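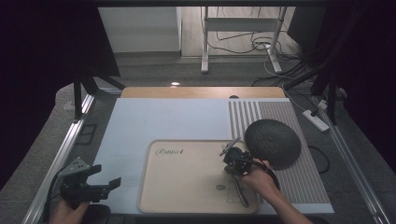

## Ticket 456: printed tray, residue and print wear

**Product:** Tisirance serving tray, beige, printed, rounded corners, raised rim
**Reported by:** Ultolcombe store, tableware desk
**Status:** Closed, with one follow-up open
**Priority:** Low

### Report as received

Customer bought the tray in December. After a few weeks of use the surface feels tacky, and it stays tacky after washing. Customer also says the cartoon at the bottom of the tray looks much lighter than the word "Rabbit" at the top, and thinks the print is coming off. A third complaint, added by phone: the tray slides on the table when something round and heavy is put on one end of it.

Customer wants to know if the tray can be cleaned or if it should be replaced.

Tray was brought to the store and sent on to us in a padded envelope with no note inside. Matched to the ticket by the sticker on the envelope.

### First look

- No cracks on the rim or in the corners.
- No chips.
- Surface tacky to the touch over most of the flat area. Rim is not tacky.
- The "Rabbit" lettering near the upper left is dark and sharp. Small logo mark next to it is complete.
- The line drawings near the lower middle are gray and faint.

### Issue 1: tacky surface

Asked the store what the customer washes it with. Answer came back the same afternoon: dish soap, then a spray polish called Evo, "to keep it shiny." The polish is sold for sealed furniture. It isn't on our list for trays and it leaves a film if it isn't buffed off.

Steps taken:

1. Washed with warm water and a drop of dish soap, soft sponge. No change.
2. Washed a second time, same soap, hotter water. Slightly less tacky in the top third, no change elsewhere.
3. Made a paste of baking soda and water, tested on the underside first. No scratching, no dulling. Used it on the flat area only and kept clear of the print. Left it on for 3 minutes and rinsed.
4. Tacky feel gone except in the corners, where the flat part meets the rim.
5. Repeated the paste in the corners with an old toothbrush. Rinsed, dried with a dish towel.
6. Left overnight on the rack. Checked at 9:15 the next morning. Not tacky anywhere.

Did not use the paste on the lettering. Wiped that part with plain soap and water 2 times and the film came off without it.

Result: fixed. Cause was polish build-up.

### Issue 2: faint cartoon

Pulled a new tray from stock to compare. The cartoon on the new one is the same light gray. Put the two side by side by the window and then under the desk lamp, and could not see a difference in the drawing on either one.

The dark lettering and the light drawing are part of the design. The product sheet only mentions "printed artwork" and says nothing about two shades, so it's easy to see how this gets read as wear. Last year's ticket on the same tray asked the same thing.

Rubbed the drawing with a damp white cloth. No color on the cloth.

Result: no fault found.

### Issue 3: sliding

The customer uses the tray on a bare painted tabletop. The underside of the tray is smooth and has no feet. Tried it on three surfaces.

| Surface | Result |
|---|---|
| Bare tabletop | Slides with a light push |
| Striped place mat (Görtz, gray and white) | Stays put unless pushed hard |
| Folded dish towel | Stays put, but the tray rocks |

Loading one end made it worse on the bare top. With weight spread over the middle it moved less. The place mat has to go under the whole tray. When the mat only reached under one side, that side gripped and the other swung around.

Also tried stick-on felt dots, the kind for chair legs. These made it slide more. Took them off. They left a little glue, which came away with soap.

Result: not a defect. Advise a mat under the full tray.

### Reply sent to store

> The tray is fine and is on its way back to you. The sticky feel was from the furniture polish and has been cleaned off. Please ask the customer to stop using polish on it and wash it with dish soap and a soft sponge only. If it gets tacky again, baking soda and water will take it off, but keep the paste away from the printing.
>
> The light gray drawing is how the tray is made. We compared it with a new one from stock.
>
> For the sliding, a woven or rubber-backed mat works if it covers the whole area under the tray. Please don't offer felt dots.
>
> No replacement needed.

### Store follow-up

Store wrote back asking if the tray can go in the dishwasher, as the customer had asked that too and it was left off the first report. The care label says hand wash. Water temperature limit on the label is 70 °C, and some dishwasher programs go right up to that or over. Told them hand wash only.

Store also asked if the customer could have a new tray anyway, as goodwill. That is the store's decision. We don't issue one when no fault is found. They have not said what they decided.

### Still open

- Product sheet wording. Asked for a line saying the artwork is printed in a dark and a light shade. Sent to the Tisirance product desk, no answer yet.
- Care label is on the underside and is easy to peel off. The one on this tray was half gone. If the next delivery has the same label, open a separate ticket.

### Notes for the next person

Check for polish first on any "sticky tray" report. Ask the store what product was used before the tray is sent in, it would have saved the postage here. Comparison tray went back to stock, shelf 2, unwashed and unused.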